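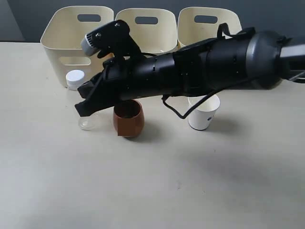 Bostovix Housewares Collection
Gallery Four: Cups, Bottles and Storage Bins

Home | Visit | Collections | Galleries | Loans | Contact

Introduction

The Bostovix Housewares Collection holds everyday objects made for use in kitchens, break rooms and small workplaces. Gallery Four is devoted to the tabletop: the cups people drink from, the small bottles kept beside them, and the bins in which all of these are put away. Most of the objects were made in large numbers and sold at low prices. Few were expected to last, and for this reason they are less often kept by museums than fine china or glassware.

The gallery draws on the Dimik gift, which came to the Collection in April and consists of 322 pieces. Of these, 173 are drinking vessels. The remainder are bottles, jars, lids, trays and storage containers. Cataloging of the gift is complete for the drinking vessels and continues for the other groups.

Notes on the principal groups appear under the headings that follow. Catalog records for single objects may be requested from the Collection office.

Storage bins

Three cream-colored plastic bins with softly rounded corners, kept side by side along the back of the table. The bin on the left has an oval handle slot near the rim and a wide rectangular cutout lower on the front.

Bins with open fronts became common in homes and offices because the contents could be checked without lifting anything down. The Collection stores its own bins empty and does not stack them more than two high.

White bottle

A small white bottle with a ribbed white cap. Ribbing gives the fingers a better grip and is found on caps of many sizes, from medicine bottles to cleaning products.

Bottles are cataloged by height, closure and color. Where the original contents are not known, the record says so, and no use is assigned.

Clear cup

A transparent plastic cup. Clear cups enter the Collection more often than any other kind, and they are also the kind most often returned to the donor, as fine scratches and clouding are difficult to treat. Cups accepted for the permanent holdings are wrapped singly in unbuffered tissue.

Brown cup

A cup in brown. Brown was widely chosen for cups used with coffee and tea, where staining is less noticeable. The Stimeck study set, available by appointment, contains 40 further cups in brown, tan and dark red.

White paper cup

A white paper cup. Paper cups are sensitive to damp and to pressure at the rim. They are displayed for no more than one season at a time and then rested in the dark. Visitors who wish to compare printed and unprinted examples should ask for drawers 12 through 15 in the study room.

Related material

The Baumgart Room, on the lower level, holds trade catalogs and price lists for tableware and storage goods. There are 102 catalogs on open shelves. Others are kept in the closed stacks and are brought out twice daily, at 10:30 and 2:00. Pencils only are permitted at the reading tables.

A list of the Dimik gift, arranged by material, may be consulted at the Baumgart Room desk. The list gives the accession number, height, color and condition of each piece. Corrections to the list should be made in writing.

Handling and study

Objects from this gallery may be handled by registered researchers and by school groups who have booked a study session. Gloves are provided for painted and printed pieces. Plain plastic may be handled with clean, dry hands. Bags, coats and umbrellas must be left in the lockers on the ground floor. Food and drink are not allowed in the study room.

Requests should be received at least ten working days before the proposed visit and should state the object groups of interest. Sessions last 90 minutes.

Use of pictures

Pictures on this page may be reproduced for teaching and private study without charge. Publication in print or online requires written permission from the Collection office. The credit line should read: Bostovix Housewares Collection, Dimik gift.

Page last revised 01/09/2019

Previous: Gallery Three, Trays and Dish Racks
Next: Gallery Five, Pitchers and Jugs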